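## 4. Charging the truck and setting up the battery log

Right, you've got the truck off the lorry and parked up, so this is the section most people flick to first. I look after the Oltow counterbalance trucks at our Cleltham depot, and I wrote these steps after going through the whole thing with Dexter Dunleavy on the night shift. The maker's booklet is fine, but it assumes you already know your way round a charger.

### 4.1 First charge

1. Park on level ground in the marked bay, forks flat on the floor, handbrake on.
2. Turn the key to off and take it out. Hang it on the hook by the charger – we lost one for a whole Saturday because it went home in a coat pocket.
3. Open the side flap and check the socket for grit or bent pins.
4. Push the charger plug in until the collar clicks, then give it a gentle tug.
5. Press the green button on the charger. The display shows the battery percentage, then a row of moving bars.
6. Leave it alone until it reads 100. For the first charge only, don't unplug early, even if somebody's shouting for the truck.

**Caution:** never pull the plug while the bars are moving. Press stop, wait for the display to go still, then unplug.

**Note:** if the display reads 42 and nothing else, that's a fault code and has nothing to do with the charge level. I got caught by this one myself! Switch off at the wall, count to thirty and start again from step 3. If it comes back, ring Marcus Thibodeaux in the workshop and leave the truck where it is.

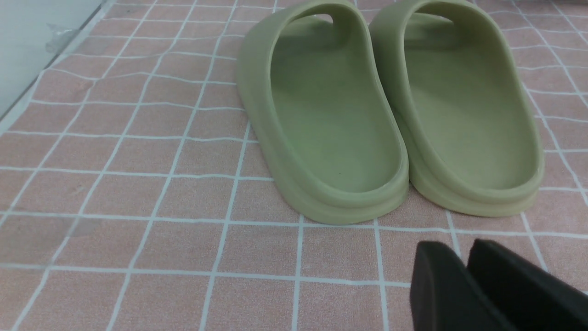 ### 4.2 Top-ups during the shift

Once the first full charge is done you can top up whenever you like, which takes a bit of getting used to if you've come from the old lead-acid trucks. Tea breaks are ideal. We plug in whenever it drops under a third, and the drivers at Alton do much the same.

1. Follow steps 1 to 5 above.
2. Unplug when you need the truck, using the stop button first.
3. Hang the cable back on its bracket, well clear of the wheels.

### 4.3 Setting up the log

The truck keeps its own record of hours and charges, but you have to switch it on.

1. Turn the key to the first position and hold the menu button for 6 seconds.
2. Scroll to LOG and press the tick.
3. Type in the truck's number from the plate behind the seat.
4. Set the service reminder to 1,000 hours.
5. Press the tick again and wait for the beep.

If you've taken on a used truck, the hours won't start at nought. Ours came in showing 2,365, so I wrote that inside the front cover of the paper book as well – Inês Seixas does our service bookings and she works from the book. Leave the old figure alone. There's a reset option further down the menu, and it wipes the charge history along with the hours.

**Note:** the clock doesn't change itself in spring and autumn. It's under SETUP, second page.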